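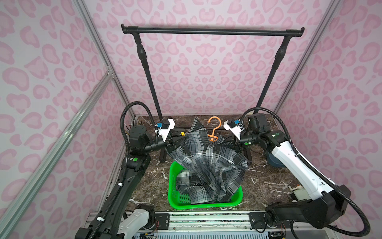

Clothes rack (freestanding)

A clothes rack, also sold as a garment rack or a hanging rail, is a freestanding frame with a horizontal bar for coat hangers. I've been adding to this household wiki for years and I can't believe the entry was still a stub, so I've had a proper go at it! For the folding kind you drape wet socks over, see Clothes horse. I know plenty of people use the words interchangeably (my whole family does), but they get separate pages here.

Types

The simplest is the single rail: two uprights, one bar, some sort of base. Double rails have a second bar beside or under the first, and they're brilliant for kids' uniforms. Then you've got the rolling rack, which is the one you see in op shops and backstage at school musicals, usually on castors. My favourite is the telescopic type, where the uprights slide and lock at whatever height you like. Black and chrome are the colours I come across most, though white has crept in a lot lately.

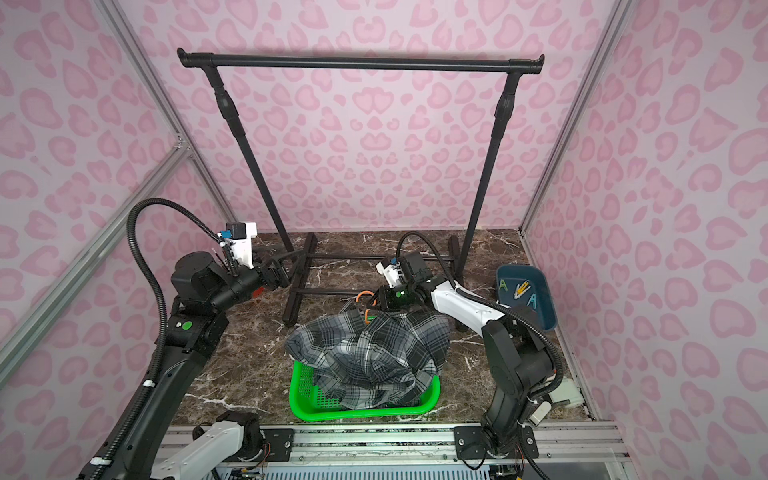
Height matters more than people expect when they're buying one. A rail set for shirts will leave a long winter coat puddling on the floor, and a rail set for the coat puts the shirts out of reach of anyone short (me). I'd go adjustable every time, and I'd check the collars grip before loading it up.

Load ratings

Makers quote a load for the whole rail, spread evenly. The Devura single is rated to 15 kilos and the Gellmont double to 28, and I've owned both. The Devura started to bow in the middle once I put the heavy coats on it, well inside its limit, so keep the weight out near the uprights if you can. The Laizer rolling rack claims up to 117 kilos, and it's built for shops, with a price tag to match: $549 when I looked in November. Gorgeous thing, but it wouldn't fit down my hallway!

Stability

Wide feet are good, a full rectangular base is better. Most tip-overs I've heard of happen when all the clothes are shoved to one end, or when a toddler decides the rail is a jungle gym. Keep racks away from heaters, and on carpet give the thing a wobble before you trust it. Castors should be locked on tiles.

Care

Wipe the bar down with a damp cloth every so often, particularly if you hang things straight from the wash. Chrome will pit near the coast. Powder-coated steel holds up nicely until the hangers scratch through it, and then you'll get little rust marks on your collars. Gekine makes a clear sleeve that slips over the bar, and I've found it does the job, though it squeaks.

Spelling and naming

Older Australian catalogues call it a dress rail, and I've seen "costumier's rail" too. Both redirect here now. Someone still needs to sort out Valet stand, which points at Hat stand for reasons I can't work out.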